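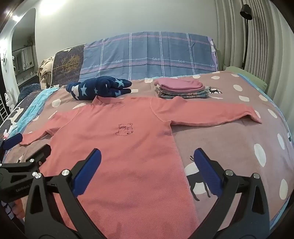
Figure 1. Long-sleeved knit shirt laid flat, sleeves out to the sides. Folded stack toward the head of the bed.

Textile Care and Household Practice
Unit 4 handout: Folding knit tops on a soft surface

Scope
This unit covers long-sleeved knit tops in small sizes. Woven shirts with a button placket are in Unit 5. Socks and underwear are not assessed. Bring the Unit 3 sheet on fiber content, as the terms are used here without definition.

4.1 Work surface
A bed is the usual surface in a home and is used throughout this unit. It differs from a table in two ways. The mattress gives under the hand, so pressure applied at one point pulls fabric in from the sides. The sheet also grips the underside of a knit, and the lower layer tends to lag when the upper layer is moved. Lift and place each panel. Do not slide it.

Pull the sheet taut before starting. Keep finished items at the head of the bed, against the pillow, and work in the open area toward the foot. Blankets stay along the side.

A strongly printed sheet makes a pale or similar-colored garment harder to read. In Figure 1 the shirt is pink and the sheet a dusty pink with large white dots, so the edge of the garment has to be found by texture as much as by color. Students who lose the hem line should trace it with a fingertip before the first fold.

4.2 Terms
Body: the front and back panels together, from shoulder to hem.
Shoulder seam: for this unit, the join between sleeve and body. It is the main landmark for the side folds.
Collar: a small high collar counts as part of the body length and is left standing, not turned in.
Cuff: the sleeve end. Turn out any folded cuff before the sleeve is brought across.
Face: the side that carries decoration. The embroidered bear outline on the chest in Figure 1 marks the face.

4.3 Flat fold, Rollwood sequence
1. Lay the shirt face down, collar away from you.
2. Smooth from the center to the hem, then from the center to each side.
3. Fold the left side in to the midpoint of the shoulder. Turn the sleeve down parallel to the side.
4. Repeat on the right. The two folded edges should be parallel.
5. Bring the hem up to the base of the collar.
6. Turn the packet over and check that the decoration is centered.

Embroidery does not bend as easily as the knit around it. If step 5 places a crease through the stitching, fold in thirds instead.

4.4 Handling a bunched garment
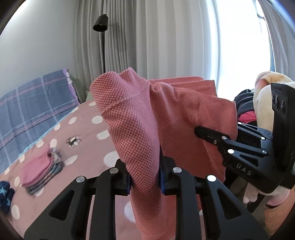 Figure 2. Coral-pink knit held at two points, below and at the right. A stitched seam crosses the upper part.

A garment lifted from a pile seldom presents its collar or hem first. Find any seam and follow it until it meets another. Where two seams meet, the panel can be identified and the garment turned.

Two holding points are enough to open a bunched knit if they are well apart. In Figure 2 the left part remains folded while a wider flap spreads to the right. Move the holds to the two shoulder seams, let the body hang, and lower it hem first onto the surface.

Do not shake fine knits by the cuffs. The Likow method allows one shake from the shoulders; the Mäkelä method allows none. Either is accepted in the practical if used consistently.

4.5 Practical
Time allowed: 20 minutes. Record your start and finish on the Madell sheet, form 3774. The unit carries 60 marks.

Reading for next session: Unit 5, sections 5.1 and 5.2. Bring one woven shirt, unironed.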